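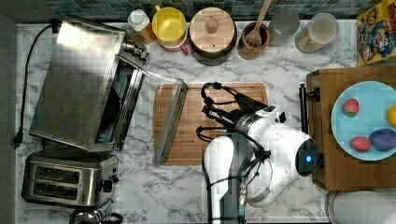 Why I've gone off recipes that tell you how long they take

I have a grudge against the words "ready in 13 minutes". I tried one of those last Sunday, a lentil thing from the Skarano newsletter, and I was still peeling garlic when the clock said I should be eating. Who are these people timing themselves? Do they own a child? Have they ever had to find the cumin?

My old neighbour Ermira Milošević taught me most of what I can cook, and she never once gave me a time. Onions were done when they smelled sweet. Bread was done when you knocked on it and it sounded right (mine took three goes to sound like anything at all). It drove me mad at first! I wanted a number. But I learnt to look in the pot, and I'd swap every timer I own for that.

I do see the other side. If you get in at eight, starving, you want to know if supper's happening before bedtime, and a rough idea is a kindness. Fine. Put "quick" or "slow" at the top and leave it there.

What I can't stand is the feeling of being behind in my own kitchen, on a weeknight, over soup. My dad took two hours over his and sang the whole way through, badly, and we ate when it was ready.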